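# Open day at the Grulleo toy works

I'd been meaning to go to one of these for years, and in January I finally did it. Grulleo opens the doors once a winter, and you get the whole loop: the lumber yard, the saw room, the print shop, the paint room, and then coffee. 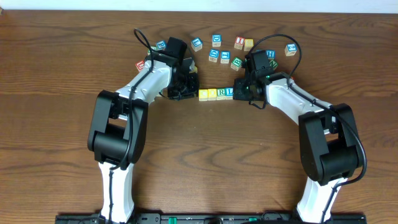

The bus from town was packed, mostly with grandparents and small kids in snow pants, and it let us off at the wrong gate. So we all trooped along the fence in the slush, past the big drying shed, and came in through what I'm pretty sure was the delivery door. A woman with a clipboard waved us through anyway and handed out earplugs (the orange foam kind, I still have mine in my coat pocket).

Our guide was Hanne Harju. She started in the saw room twenty years back and now runs the finishing side, and she talks fast! I missed half of what she said about the kilns because a little boy next to me was asking his grandpa whether trees feel it. What I did catch is that the boards sit in the shed until they're dry enough to work, and that birch is fussier than people think. She passed around two offcuts, one good and one that had twisted like a potato chip, and let us guess what had gone wrong. I guessed knots. It was stacking.

The saw room was my favorite. The smell alone was worth the bus ride. They have an old machine called the Hida that cuts long strips down into cubes, and a newer one from Ikonen that does the same job a lot faster and a lot louder. Hanne clearly loves the old one. She said it takes one person with good ears to run it, and she let us stand behind the yellow line for a whole batch, 566 blanks, which went by in less time than it took me to get my earplugs in right.

After that came tumbling, which I had never thought about for a second in my life. The cubes go into a drum and roll around until the corners are soft. Three hours for the baby sets, less for the others. You could hold a before and an after, and I stood there rubbing them both like an idiot until the group had moved on without me.

The print shop is in a separate building across the yard, number 74, and it was toasty in there, so everyone slowed down. Onni Kokkonen runs it. He's a quiet guy, but he lit up when somebody asked about lettering. The typeface is called Proltia and it was drawn in-house, with a lowercase a that went through more arguments than the rest of the alphabet put together. He showed us the old proof sheets, with cranky pencil notes in the margins. One just said "looks like a duck." He also told us which letters families write in about most often, asking for spares. Lots of E's, obviously, but also K's, and I would have kept him talking all afternoon if the paint room people hadn't been waiting.

The paint room was a bit of a letdown. You watch through a window, and they'd stopped the line for lunch, so we looked at drying racks. Skip it if your feet hurt.

Coffee was in the canteen, with cardamom buns, and then the factory shop, where I was going to be sensible. I came out with two bags of seconds for my niece and a twisted offcut Hanne let me keep. My visitor sticker said 1211 and I forgot to take it off, so I wore it on the bus, through the grocery store and all the way home.

If you go, wear real boots and ask the driver for the yard gate.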